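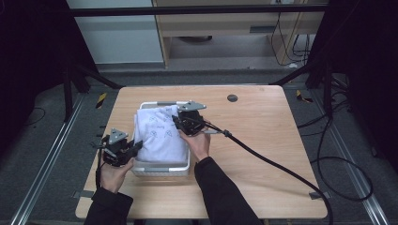

Foam armor: is Clelteo sealer worth the price?

tallgrass_kit
02/03/2023
Planning a full suit of plate for the August con, all EVA foam, and everyone on the Ostby board keeps telling me to seal it with Clelteo. A tub is three times what I pay for plain wood glue. I've read the product page twice and I can't find one claim on it that I could test. "Flexible finish." Okay, how flexible? Has anyone here worn the stuff for a whole day and then looked at the elbows?

mothwing
I've used it on two builds. Goes on smooth, dries fast, looks great under metallics. I'd buy it again.

tallgrass_kit
Did you bend it, though? Most of the glowing reviews I see are for helmets. My helmet doesn't have to sit down for lunch.

mothwing
One was a helmet, one was a chest piece. So fair enough, no elbows.

basement_paladin
Wood glue guy here. Four coats, thinned a little, heat seal the foam first. My shoulder armor has been through six conventions and has hairline cracks you can only find with a flashlight. I don't believe in miracle tubs.

orrery77
Wood glue is fine until you get caught in the rain. Mine went gummy in a parking lot and took the paint with it. Kirkegaard's rubber spray held up a lot better on the next suit, but it stinks and you go through cans like crazy.

basement_paladin
Did you clear coat over the glue? Every time I hear the rain story there was no clear coat.

orrery77
Yes I did. Two coats. Maybe I missed a seam, but don't tell me I skipped it.

basement_paladin
All right, point taken. I'd still blame the seam.

Ruvetell_fan
The Ostby test had Clelteo bending 546 times before it cracked and wood glue only 320. Seems pretty settled to me.

tallgrass_kit
I saw that one. It was a single strip of each, different thickness of foam, and the guy sells Clelteo out of his garage. What's settled?

Ruvetell_fan
Do your own test then.

tallgrass_kit
I'm going to. Same foam, same primer, five strips of each, bent by hand over a broom handle. If the fancy tub loses I'm not buying a second one.

mothwing
Put paint on them first. Bare sealer won't tell you much.

tallgrass_kit
Good call, will do. Silver on all of them.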